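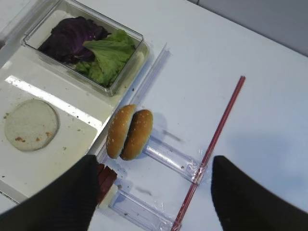

Photo: Nhi Bạch / Collton kitchen bench, wrist camera view

Section 4. Sandwich and burger assembly

This section belongs to the Clarnik arm set-up guide. Please finish Section 3 (table height and arm zero position) before you start. If you only want the arm to wipe or to carry cups, you can skip to Section 5.

4.1 What you can expect

Many people who buy the arm ask us if it can make their lunch. The answer today is: partly. The arm can pick up a bun half, move it and put it down in the correct place most of the time. It can move a firm patty. It has much more trouble with leaves, and it cannot judge if food is fresh or properly cooked. You should plan to stay near the table during the whole job.

For our own test record we ran 1469 picks with different fillings. Bun halves gave the fewest failures. Lettuce gave the most, and the typical failure was two or three leaves lifted together. We did not find a grip force which solves this for all leaves. Mỹ Khúc, who wrote the pick routine, continues to work on it.

4.2 Before you start

1. Clear the table of everything which is not part of the meal. Knives must go away completely, not only to the side.

2. Wash and dry the gripper fingers as explained in 2.6. Use the food covers if you have ordered them.

3. Set the room light so that there is no lamp directly over the tray. Clear plastic boxes and shiny trays give bright reflections, and the camera can take a reflection for an edge.

4. Switch on the arm and wait until the status light is steady green.

Note: Black fingers on a white table are the combination we have tested. If your table is dark, do the contrast test in 3.9 first.

4.3 Placing the food

1. Put the leaves in an open box with low walls. Purple cabbage and green lettuce can share one box, with the cabbage on one side and the lettuce on the other. Some overlap is acceptable, but then expect more double picks.

2. Put the patty or the cheese slice flat in the tray, near the middle. It must not lean on the raised rim.

3. Stand the bun halves on their edges in the clear holder, facing each other. The arm takes a standing half much better than a flat one.

4. Put sliced meat in a small stack and keep it at least one finger width away from the bun. In the photo the ham-like slices and the small white block are too near to the left finger, and a user in this situation should move the arm up before going further.

5. Take away drinking straws, long strips and other thin objects. The camera sees them badly. The red straw in the photo lies across the holder, and we would ask you to remove it before pressing Start.

CAUTION: Never reach between the fingers to correct the food. Press Pause, wait for the sound, and then use your hand.

4.4 Running the job

1. On the panel choose Kitchen, then Assembly.

2. Choose the order of the fillings. For the first days we recommend only bun and patty.

3. Set the speed to 60. Higher values are possible, but the leaves fall more often.

4. Press Start and keep one hand near the Pause button.

5. When the arm stops with the message "Check item", look at what it holds. Press Accept if it is correct or Return if it is not. The arm will try again up to 9 times and then ask for help.

6. At the end press Park. Do not take the food before the arm is in park position.

Note: Crumbs on the tray are normal during the work. A few of them do not disturb the camera. If there are many, pause and wipe, because the arm can read a group of crumbs as the edge of the patty.

4.5 Common problems

Error 3229, "object not closed". The fingers closed but felt nothing. Usually the item is thinner than the set value. Lower the minimum thickness by one step.

The bun is crushed. The grip force is too high. Soft buns need the value "Low". Loan Bạch reports that buns from the freezer should be completely thawed, otherwise the value is wrong again after some minutes.

The leaf stays on the finger. Dry the leaf with kitchen paper. If it happens again, dry the fingers too.

The arm moves the whole box. The box is too light. Put a piece of non-slip mat under it. The Wandow mat in the accessory bag is enough for most boxes.

4.6 What the arm does not do

It does not cut, cook or wash food. It does not know about allergies. It does not clean the table after assembly, and the wiping job in Section 5 must be started separately.

A person with some practice makes the same burger much faster. We say this also to our customers before they order. The assembly job is useful for people who have difficulty to grip, and for workshops or schools where the slow speed is not a problem.

Text: Định Lò. Checked by Bảo Lại. Last change: Jan 15, 2018

Continue to Section 5. Wiping and clearing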